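Wakis Shared Workshop
Equipment: Bench Arm Pedestal Kit, Carnau pattern

The pedestal kit enables members to set up a single robot arm beside a kitchen counter or workbench at home. It was drawn up by Waltraud Meinecke and Dariusz Kaczmarczyk and is lent with a printed assembly guide. The arm itself is not supplied.

Before any parts are cut, members are asked to lay out the station in simulation. The workshop provides a counter model and a set of household objects for this purpose.

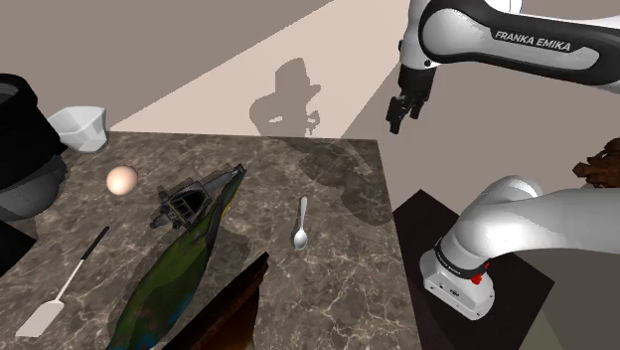
Simulated layout: Franka Emika arm on a dark pedestal beside a marble counter, with spoon, spatula and egg.

The pedestal should stand against the side of the counter – never on it – and must be bolted to the floor plate. Height is adjustable in steps of 20 mm. Assembly requires two persons.

Contents: pedestal, floor plate, 8 bolts, cable cover, guide.
Weight: 54 kg
Loan period: 2 weeks, renewable once
Induction: required, by arrangement with Dörte Rieger

Layout files are to be sent to Mattes Sperling before collection. Kits are returned to the Cernemberg store, clean and with all bolts.

Page revised 9/14/18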